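Thread: Anyone running a two-arm machine on real chores yet, or is it all still demos?

stallby_bench
Looking for actual run data, no videos. We're a small shop with a sample prep corner and a break area that shares the same sink, so the chores are mixed: rack tubes, move plates, put bags away, wipe down. A vendor quoted us a Sornitz two-arm unit on a fixed base and claims it handles "light domestic and light lab" with one set of grippers. I'm skeptical of the "and" in that sentence. What failure rates are people seeing per task, with no one standing next to it?

kettlegray
Per task is the right way to ask. Most of the published numbers are per grasp. A 10-step job at a 95 percent step rate finishes clean 60 percent of the time. Plug in your own figures before you sign.

ohm_sweet
Single arm Trenis here, two years, machine tending. Load, unload, deburr, repeat. It's fine. It's fine because every part arrives in the same pocket at the same angle. Take the fixture away and I'd be shopping for a person.

pallas_r
That's a fixture argument, though. Nobody fixtures a kitchen. The learned policies are supposed to cover exactly the part you paid a toolmaker for.

ohm_sweet
Supposed to. Show me one that does a full shift.

Mio Mizuno
I can give numbers for one task family. We run tube racking at a shared bench: take a capped tube, seat it upright in a two-row rack, leave it. Over the last logging period in March we recorded 129 attempts with the tube starting on the tabletop. The script calls an attempt failed if the tube is not fully seated, if a neighbor is disturbed, or if the arm times out. 10 failures. 7 of those were at insertion, where the tube touched the rim of the hole off-axis and the gripper kept pushing. The other 3 were bad pickups.
Tubes already in the rack are a different matter. Grasping one from above is close to solved for us as long as the fingers have clearance on both sides.

kettlegray
So a bit over 92 percent. Better than I expected. What's the cycle time?

Mio Mizuno
Slow. A technician does it in a couple of seconds without looking. Ours takes long enough that you would not buy it for throughput. You might buy it for the hours when the technician is asleep.

pallas_r
Were the tubes full?

Mio Mizuno
Full, capped, colored water and dye mixes. Mass matters less than I thought it would. Cap diameter matters more. A mixed batch of caps cost us a week of retuning the close width.

vida_user_07
Household side checking in. We had a Vida on loan for dishes and tidying. Rigid plates: good. Stacked plates: acceptable if the stack is square. Cloth: poor. It picks up a cloth every time and then has no idea what state the cloth is in. Folding success was low enough that I stopped logging it. Thin plastic bags were worse than cloth, because the depth sensor reads through them to the table.

ohm_sweet
This is my whole objection. "Household" means cloth and film. A rigid tube going into a rigid hole is a shop-floor job somebody moved to a nicer table.

stallby_bench
Partly agree. But half of our list is rigid: tubes, bottles, plates. If the machine does that half unattended I can live with doing the wiping myself. What I can't judge is how much the clutter hurts. Mio, is your bench cleared before a run?

Mio Mizuno
No. We cleared it in the first phase and the numbers were prettier and useless. The rack stays left of center, and the back of the table carries whatever it carries: plates, a bottle, cloths, a bag. The middle is kept open so the arms have somewhere to work.

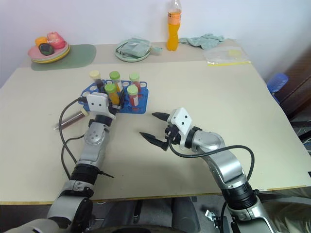 Cable routing is the other item I would put on a checklist. Both our grippers have an external cable leaving the back of the head, and the slack has to go somewhere when the wrist comes down low. If it goes across the table, a loose tube can end up near it. We added a keep-out check on the left side and lost a little reach.

kettlegray
Internal routing would fix that.

Mio Mizuno
It would, at the price of a half-day wrist teardown every time a cable fails. I prefer the loop.

pallas_r
Disagree, but I've never had to do the teardown. Is the second arm earning its keep on this task? Sounds like one arm could rack tubes.

Mio Mizuno
For racking alone, no. It helps with steadying the rack and with handovers when a tube is lying the wrong way round. If your list is only tubes, get one arm and a better rack.

ohm_sweet
A better rack. So, a fixture.

stallby_bench
Noted. I'm going to ask the vendor for 5 unattended runs on our own rack with our own caps, clutter left in place, and no bags. Will post the logs if they agree to it.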